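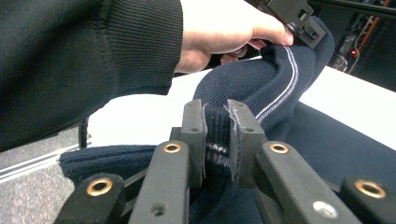 Ocampo Textile Centre Learning Team
Education Officers, Schools and Families Program

Knitted Jumpers: How They Are Made and How to Fold Them

Reading level: Years 3 to 5
Last reviewed: 2019-09-10

What is knitting?

Knitting is a way of making cloth from yarn. Yarn is a long strand made by twisting fibres together. The fibres may come from an animal, such as a sheep, or from a plant, such as cotton. Some are made in a factory. To knit, a person or a machine pulls one loop of yarn through another loop, again and again. Each loop is called a stitch.

Other cloth, including the cotton used for most school shirts, is woven. In weaving, one set of threads runs up and down and a second set passes over and under it. Woven cloth usually stretches very little. Knitted cloth stretches easily, as each loop can change its shape when it is pulled. When the pulling stops, the loops move back towards the shape they had before.

You can test this at home with the permission of an adult. Hold the edge of a sock and pull it gently. Then do the same with a handkerchief or a tea towel.

What is ribbing?

Look at the cuff of a jumper. You may find narrow ridges running in lines, with small valleys between them. Cloth knitted in this way is called ribbing. It is even stretchier than plain knitting, so it is used at the places where a garment must open to let a hand or a head through and then sit close to the body. Cuffs, waistbands and collars are often ribbed. So are the tops of socks.

Some jumpers also have trim. Trim is a strip added for decoration or to finish an edge. Piping is one kind of trim. It is a thin line of fabric sewn along a seam or edge, and a white piping stripe shows up very clearly on navy blue.

The parts of a jumper

The body covers the chest and back. The sleeves cover the arms. The hem is the bottom edge, and the seams are the lines where the pieces have been joined. A jumper in the Zorero Study Collection at our Centre has 366 rows of stitches from its hem to its shoulder. School groups are invited to check our counting during their visit. The present record for accuracy is held by a class that was wrong by eight.
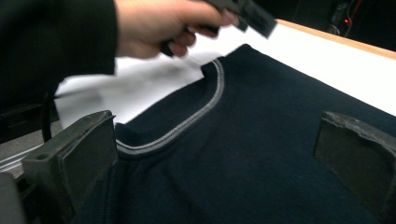

Necklines have names of their own, and the name tells you the shape. A V-neck comes down to a point at the front. A polo neck stands up and folds over. A crew neck is round and has no collar to turn down. The navy jumper on the white table has a crew neck, and the light grey stripe along its edge makes the curve easy to follow with your eye. If you were to trace it with one finger, you would draw a letter U. A contrast stripe is useful for folding too, as it helps you find the front of the neck quickly.

Why are jumpers folded?

A shirt may be kept on a hanger. A heavy jumper should be folded. When knitted cloth hangs for a long time, its own weight pulls on the loops and the shoulders can grow small bumps where the hanger has pressed. Folded jumpers rest flat on a shelf or in a drawer, and the stitches are not pulled.

How to fold a jumper

1. Clear a clean, flat surface. A table or a made bed is suitable.
2. Lay the jumper face down and smooth out the creases with your hands.
3. Fold one side in towards the middle, then lay the sleeve straight down along the back.
4. Do the same on the other side.
5. Bring the hem up to the middle, then fold once more so that it meets the neckline.
6. Turn the jumper over. The neckline should now be at the top.

Smooth the jumper again after each fold. Please do not tug at loose threads. A pulled thread can draw in the stitches beside it and leave a gap. Show it to an adult.

Words to know

Fibre: a very thin strand, such as a hair of wool.
Yarn: fibres twisted together.
Stitch: one loop in a piece of knitting.
Ribbing: stretchy knitting with raised lines.
Crew neck: a round neckline without a collar.

Visiting the Centre

The Prokari Gallery holds 21 knitted garments that children may handle under supervision. School bookings for the next program open in March. Teachers should ask for the Stakero activity booklet when they book.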